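Nevness Suture Skills Course: Frequently Asked Questions

Who is the course for?
Residents and surgical assistants who can already tie a basic knot by hand and want to get better at stitching with instruments. Medical students may join if they have finished the Skivberg introductory module.

How many people are in a group?
No more than 14. We split the group into pairs for all practice sessions.

What does it cost?
The fee is $376 per person. It covers needles, thread, practice material and the printed handbook. Parking is extra.

Where is it held?
At 711 Grendel Road, second floor, in the Bahrami Room. Doors open at 7:30 a.m. and we start at 8:00.

How should the needle be held?
For most stitches, grip a curved needle between half and two-thirds of the way back from the tip. Too close to the tip and you lose the length you need to come out the other side. Too close to the thread end and the needle is likely to bend or roll. Stay off the point itself — it dulls quickly once metal has closed on it.

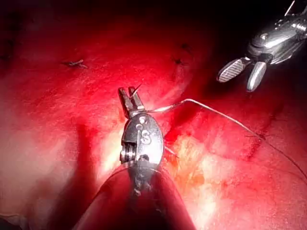
Curved needle in the driver's jaws, tip up, with the thread trailing off across the tissue.

Why do we spend so much time on thread handling?
Most delays we see in practice come from the thread. It catches under an instrument or gets pulled through too far and the stitch has to be redone. Keep the tail short and draw the rest through in a smooth line along the direction of the stitch. If it loops, stop and clear the loop before you tighten anything.

Do I need to use both hands equally?
You will use both all the time, but they do different jobs. One instrument carries the needle. The other holds the tissue steady, takes the needle as it comes out, or keeps the thread out of the way.

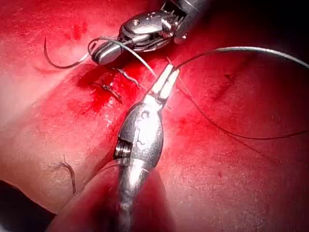 Left-handed participants can set up in mirror image. Tell us when you register and we will put you in a pair where that is easy to do.

How do I follow the curve of the needle?
Enter at a right angle to the surface and turn your wrist. Pushing straight ahead tears a bigger hole than the needle needs. When the tip shows on the far side, regrip behind it and keep turning until the needle is free.

What should I do with cut ends?
Pick them up as you go, or at least before you start the next row. Loose pieces are easy to mistake for a live tail, and people do grab the wrong one.

How tight should a stitch be?
Tight enough to bring the edges together and no more. If the tissue turns pale or puckers along the line, loosen it or take it out.

Can I practice at home afterward?
Yes. Participants can borrow a practice pad for the month after the course. There is a deposit, returned when the pad comes back.

Can I cancel?
You can cancel up to two weeks ahead for a full refund. After that we can move you to another session once, if there is space. The next sessions are in December.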